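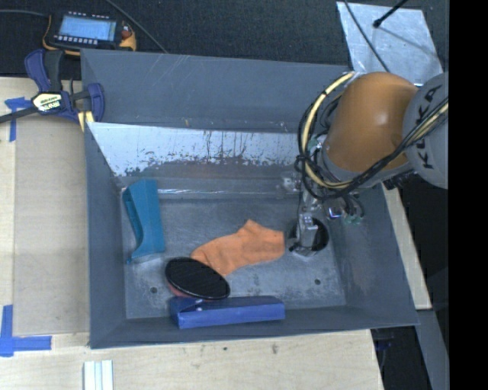 Siham Saber reckons the Clornach repair evenings would get twice the turnout if we stopped calling them a "textile resilience programme", and after the quarter we have had I am inclined to let her choose the next name too. It was the wording in the grant application, so we kept it. People ring up asking whether it involves exercise.

Progress to the end of May, then. You gave us money for darning, patching and zips, and darning, patching and zips have taken place. We planned for 100 mended items and finished with 100, a coincidence I would find suspicious if I were you, so the log is attached. Socks account for most of it. Zips account for most of the swearing.

The leaflet went less well. We printed 1,000 and the Udora branch library took 30, which was kind of them given that they have one small rack and a lot of yoga. The rest are in my hall. The phone number is correct, at least – the opening time is not, and two people came an hour early and were put to work threading needles.

Spending is slightly under budget. El Ouafi let us have offcuts for nothing, so the fabric line has barely been touched, and we would like to move what is left to lighting. Darning black wool under the Poltum hall's present bulbs is mostly done by faith. Ilham Bensaid has priced four clip-on lamps and will send the quote separately, with the form you asked for and the other form you asked for.

You wanted evidence of "skills transfer". Several regulars can now turn a heel, and one has begun correcting my stitches in front of newcomers, which I have put down as a positive outcome. The beginners' handout still needs rewriting, as step four refers to a diagram we took out in the second draft.

Next quarter: lamps, buttonholes, and a session on moth damage, for which there is already a waiting list. The revised handout should reach you before the summer break. If you would like any leaflets, please say how many hundred.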